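Inicio | Taller | Reseñas | Almacenaje | Contacto

Cajón metálico Sturnen: cuatro meses de malos tratos

Por la redacción de Garrido Taller · Marzo · 4 comentarios

El Sturnen es un cajón rectangular de metal gris, abierto por arriba, y aquí se acaban sus funciones. El catálogo le dedica una página entera, con la palabra «solución» repetida hasta el cansancio. Yo lo compré para meter piezas dentro, ambición modesta que ha cumplido sin una queja.

Venía de un Vellness de plástico que se rajó por una esquina el primer invierno. Este pesa bastante más, como descubrirá cualquiera que lo suba dos pisos sin ascensor, y a cambio aguanta que le tiren cosas con desgana. Las paredes inclinadas ayudan a meter la mano hasta el fondo. Lo que no ayuda es el ruido: cada bloque que cae suena a accidente laboral.

El precio, unos 900 pesos, duele un poco para ser un recipiente sin tapa. La tapa se vende aparte, naturalmente, y cuesta casi lo mismo.

En cuanto al acabado, quien busque un fondo impecable puede ponerlo de adorno en el salón. En uso se raya, y con ganas. 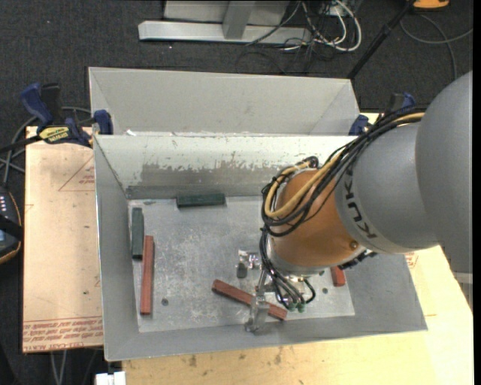 El fondo, con sus rayones y manchas pálidas, y bloques pardo rojizos y verde oscuro.

Los arañazos no me molestan. Me molesta más la etiqueta, pegada con un adhesivo que sobrevivirá al cajón y a mí.

Lo volvería a comprar, a ser posible con el 20 % de descuento que salió dos días después de pagar el mío.

Compartir (20) | Comentarios (4)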